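Drumon Bench Kit for Food Handling Cells
Set-up kit and rule cards for robot arms working over kitchen benches

The Drumon Bench Kit is made for teaching rooms, test kitchens and small labs where a robot arm picks up food and tableware on an ordinary counter. It does not replace the risk assessment of your site. It gives you the working rules in a form that people will read, and the small parts needed to follow them.

We wrote the first cards for our own test room in Flimdale. The present set is the third edition, and many of the changes came from users who told us where the wording was not clear.

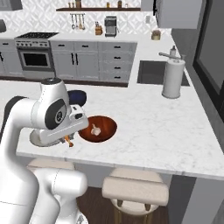
Rules for the start of a run are on the grey cards. One person is named as operator, and this name is written on the board before the arm gets power. The emergency stop is tested at the beginning of every shift, also when the same people worked the evening before. Stools and chairs inside the marked reach of the arm must be empty of people while it moves. If somebody needs to come closer, the operator stops the arm first and says it aloud.

The white cards treat the gripper and the food. Fingers that touch food should be of a food-grade material and cleaned between different kinds of food, with special care after raw meat. Keep the approach speed low above bowls and plates. Our own limit for the last 40 mm is printed on card 7, and you may write a lower one beside it.

What is in the box
Rule cards, wipeable, A5, two sets
Floor tape, yellow and black, 40 m
Operator board with marker
Rallis finger covers, one pack (please check the size table before ordering)
Log book, 232 pages

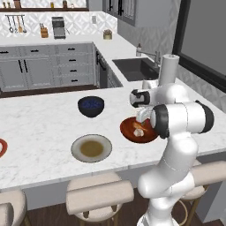 A word about simulation. Many of our customers try a task first in a simulated kitchen, and we recommend it. Please use the same cards there. When the log of the simulated runs has the same columns as the log of the real ones, it is much easier to compare them later - and a bad habit is found before it reaches the real bench. A good result in simulation is still no permission to skip the slow first run on the hardware.

The log book has room for 3,000 entries. Every entry has the time, the task, the operator, and one line for remarks. Dropped items should be written down too, also when nothing was broken.

Ordering
Item number 1077 was the old edition and is no longer sold. The new number is Jutach 1,077-B, and the cards can be ordered separately from the kit. Orders which arrive before noon on Wednesday leave our store in the same week.

Spare finger covers are sold only in full packs. Opened packs cannot be returned for reasons of hygiene.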